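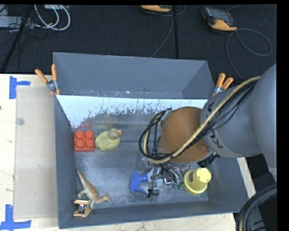
Slide 1: Title

Hi, I'm Adi Sitompul. This is joint work with Birutė Zariņš, who built the grasping code and will take the hardware questions at the end.

Project name is Clarnis. If people ask, it doesn't stand for anything.

Slide 2: The question

When an arm learns to pick from a bin by trial, most of its failed grasps get thrown away or used only as a "no" label. We wanted to know if the failures could tell the arm where to try next.

Point at the bin. Objects differ a lot in shape: a block with studs, a duck, a dinosaur, a spray nozzle, a yellow cup-like thing. Mention that the block is the easy one for us and the nozzle is the hard one.

Slide 3: Method

Each attempt gets a short record: where the gripper closed, how far, and what the force reading did in the next 2 seconds.

A failed attempt is sorted into one of two kinds - missed, or touched and slipped. Slips are kept and used to shift the next grasp point. Misses only lower the score of that spot.

Go slow here. At the practice run people mixed up the two kinds.

Slide 4: Setup

KUKA arm, one bin on a table, spring clamps on the rim so the bin stays put. Same bin for all runs. We did not clean or repaint it, so the scratches on the floor and the worn back wall are part of the test for the vision side.

Baseline is Flukden, our older picker from December. Same objects, same gripper.

Slide 5: Result

Almost 700 attempts per method. Clarnis needed fewer tries to clear the bin. The gain came mostly from objects near the walls, where the old picker kept repeating the same slip.

No gain on the block. Say this plainly, don't wait for the question.

Slide 6: Limits

One bin, one gripper. Clear objects are still bad. The slip label fails when 2 objects move together - Birutė has a fix but it isn't tested.

Slide 7: Next

Second bin with taller walls. Then soft items.

Leave the contact slide up. Skip slide 6 details if under 2 minutes left.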